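Subject: Re: [letterpress-l] kerning the R in Storano, and the December swap
From: Dong-geon Pyo

Sorry for the slow reply all, been on press since 6 this morning and only just sat down. Going to answer in bits.

> On the Ruotsalainen job I'm setting a title page in 60 point
> Storano caps and the R is driving me nuts. Big hole after it
> when the next letter is A, and then it looks jammed up against
> an E. I've tried brass thins on one side and it's better but now
> the whole line looks wide. Do people just live with this? Also
> is anyone using the Cliria ink in a cold shop? Mine is like
> taffy before noon. And is the swap still on for December, I have
> 16 cases I would love to not own anymore.
>
> Pendar Press

OK, the R first. No, don't live with it, not at 60 point. Nobody will care at 12 but on a title page that gap is the first thing I'd see. The mistake is fixing the R. Leave the R alone and the pair after it alone, and open up everything else. Find the worst gap in the line, call that your normal, then space the other letters out till they match. Yes the line gets wider. So drop to 48 if you have it, or break the title onto two lines. Title pages can stand a lot more air than you think.

If you can't go wider then you're into mortising, and I wouldnt do that to Storano unless you have spares. I ruined two A's that way and they are not easy to find. One came out fine, for what it's worth.

The E thing is different. A slab R next to a slab E, the feet are nearly touching at the baseline and there's daylight up top, so your eye reads it as tight no matter what. Copper between those two, one, maybe two. Pull a proof, turn it upside down and look from across the room. Then fix whichever spot is darkest. I do this 3 times on any display line and I still get it wrong.

Slab caps in general want room. Even one letter alone in a box wants more margin than you'd give a sans. The old wood type people knew this, look at any auction poster.

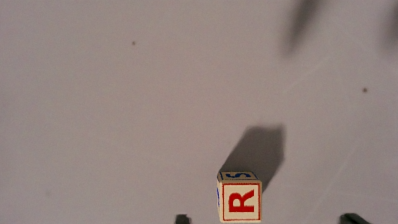
Slab R with a thin red rule around it.

Same goes for initials if you're boxing them. Rule too close to the serifs and it fills in, especially in red, especially on soft paper. I leave 3 points minimum and a bit more at the foot.

On red - if you do go two color on the Ruotsalainen title, run the red first. I know the books say black first. But with a big red initial you want to see where it landed before you commit the text to it, and it's a lot easier to shift a line of black than to remake a lockup with rules in it. Did an edition of 1,000 the other way round once and was chasing register till midnight. Never again.

Cliria ink. Yes it's stiff. Mine sits on a shelf over the radiator overnight, lid on, and I work it on the slab with a knife for a good five minutes before it goes near the rollers. Do not add oil. I repeat do not add oil, it halos on anything uncoated and you won't see it untill a week later. A tiny dab of magnesia if it's gone too far the other way. Warm the ink disc too if you can, a desk lamp is plenty.

If it's still taffy at noon then the can's old. There's a skin under the skin sometimes, dig down.

Swap - yes, still on, December, same hall as last time, doors at 9. Tables are free but tell me if you need more than one. Sounds like you do. Are those 16 full size cases or the two-thirds? And is there type in them or just mouse nests and pie? I could use four full size, California layout, bottoms don't have to be perfect. Will trade for leads and slugs, have a stupid amount of 2 point cut to odd measures.

Also still looking for quoin keys, the small ones. And a gripper bar spring for the old platen, if anybody has parted one out lately.

Please trim your quotes people, the digest was enormous last time.

Back to it, rollers are drying

Dong-geon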